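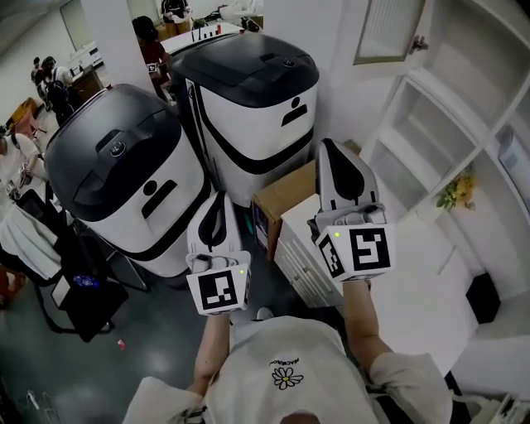

Skorkura 8 Released to Partner Laboratories

The software group at the Usville laboratory has released version 8 of Skorkura, the toolchain that turns recordings from hand-held grippers into training data for control policies. Partner laboratories may install it from the usual repository.

The principal change concerns pose tracking. Earlier versions estimated the position of each gripper from its most visible marker alone. When an operator turned a wrist, the estimate could jump as one marker left view and another entered it. Skorkura now combines all markers visible on a gripper's base and carries the estimate through short gaps. In a review of 2,000 archived recordings, 1,254 that had been set aside for tracking faults passed the new checks and have been returned to the training set.

The planning module, Yap, has been updated to match. It now rejects any trajectory in which the two grippers would come closer together than the limit set in the configuration file. Sites that have changed this limit should confirm their value before running Yap for the first time, as the unit is now millimeters.

Calibration files made with version 7 remain valid. Recordings still open in the Jokby annotation tool must be closed and saved before the upgrade; unsaved labels will not be carried over.

Known issue: export may stop when more than 16 recordings are queued at once. A correction is planned for March. Until then, sites are asked to export in smaller groups and to send error logs to the Usville support desk.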